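Gripper fault 419 on the two-arm table cell: frequently asked questions

Last updated 25/06/2019

What is fault 419?
The controller raises 419 when a gripper reports itself closed but the finger position and the motor current disagree. In April this happened repeatedly on the Ovcombe cell, and twice the arm carried on with its path after dropping the part.

Was anyone hurt?
No. Both drops were onto the table. The cell was stopped by hand each time, as the fault did not trigger a stop by itself in the software then in use.

What was the cause?
A firmware setting. The grip check was read once, 200 ms after the close command. On a round part the fingers can still be settling at that point, so a poor grip passed as a good one.

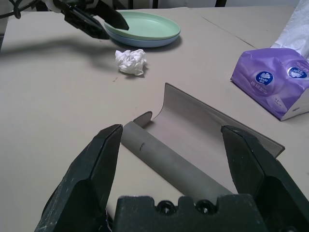
Sorin Sârbu
Cell safety engineer, Catura

Does the shape of the part matter?
Yes. A tube lying at an angle between the open fingers may be pinched on one side first and then roll. Flat items such as the rim of a plate gave us no 419 faults, although the same firmware was running. The trough-shaped sheet is a separate case - see the handling notes before picking a tube that rests on it.

Are worn fingers to blame?
We don't think so. Scuffs and light scratches on the outer faces have no bearing on grip. Check the inner faces, and replace the pair if either is rounded at the tip.

Which cells are affected?
Any Stuteck controller with firmware below 390. Version 390 reads the grip check 4 times during the close and stops both arms if one reading fails.

Why both arms?
The second arm may be working over the same part of the table. Stopping one and leaving the other moving into a dropped part is worse than the original fault.

Can I clear 419 and carry on?
Not from the pendant alone. Press the stop, remove the part by hand, open the gripper fully and then reset. Do not reach between the fingers while the drive is live.

Who do I report it to?
Send the controller log to Maarten De Bruijn with the cell number and the part being handled. Logs are overwritten after roughly a day, so save a copy before you restart.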